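Dec 5, 2018

Hi Dorothy,

You asked for something you could read on the train, so I've kept the spreadsheets out of this and put them in the shared folder instead. It covers everything since August on the small-cap coverage project, and I'll start with the part you'll get asked about upstairs.

## Where the money is

We're inside budget. Not by a mile, but inside. The data license with Dekeo came in lower than I'd feared (Reece Pickering did the haggling, and he enjoyed it far too much), and that paid for the extra transcript archive I'd been whining about since the summer. The one line that's over is travel. I went to two investor days I hadn't planned on, and I'd do it again, but I should have warned you first. Sorry about that.

## What we've published

We now have full write-ups on 3 companies and a fourth in draft:

- **Vokarport** - shipping software. Published, updated once after their third-quarter numbers. The stock dropped hard the morning after earnings, even though revenue beat what most people were looking for. Our note had flagged the weak renewal guidance ahead of time, so I was pretty happy with that one.
- **Altiveo** - payments for dental and vet offices. Published. We were too cautious on margins and I've said so in the update. Martim Nogueira argued for a higher estimate all along and I owe him lunch.
- **Birkett** - paper goods and household basics, mostly private label. Published, and by far the most read.
- The fourth is a trucking lessor. Abdelkrim Soliman has the draft and I'd rather not name it in an email until the compliance check is back.

Readership on the newsletter passed 1,000 subscribers last month, which felt great! Around 600 of them open it every time. I'd like that second number to grow faster than the first, and Sivaprasad Venkataraman has some ideas about splitting the long notes in two, so people can get the call up front and dig into the model later if they care to.

## What went wrong

The earnings calendar tool is late. I told you it would be running by the end of fall and it isn't. We built it to pull dates straight from company press releases, and small companies write those in every way you can think of (one puts the date only in the file name, I kid you not). Sivaprasad has rewritten the parser and it catches most of them now, but I still check by hand every morning with my coffee. I don't want to promise a date again until I've gone a couple of weeks without finding a miss.

We also had a correction. The first version of the Altiveo note used basic share count in one table and diluted in another, so the per-share figures didn't line up. A reader caught it, we fixed it the same afternoon, and the correction is at the top of the note. Martim now does a read of the tables only, before anybody looks at the words.

## Birkett, in a bit more detail

I know you have a soft spot for this one. The short version is that pulp costs went up faster than they could raise prices, and everybody sold the stock on that. I think the price increases are coming through now, with a lag, and next quarter should show it. If it doesn't, I'm wrong and we'll say so in print. The bigger worry for me is how much of their sales goes through a handful of store chains - when one of those pushes back on price, there isn't much Birkett can do but grin and take it.

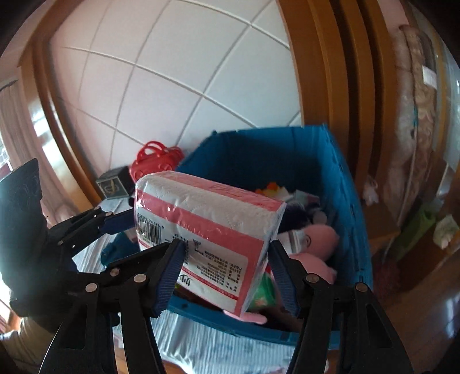

*Packaged tissue, one of the household basics.*

Reece is putting together a price tracker for the category, with shelf prices from 4 chains. It's early and a bit scrappy, but I'd like to run it as a regular chart in the newsletter.

## What I'd like from you

Two things, if you can. First, a yes or no on renewing the Dekeo license for another year, as the discount goes away if we let it lapse. Second, some of Abdelkrim's time through the spring. He's only on loan to us until the holidays and I'd hate to hand the trucking note to somebody new halfway through.

I'm around all week if you want to talk any of it over. The models are in the folder, and the Birkett one has a new tab for pulp.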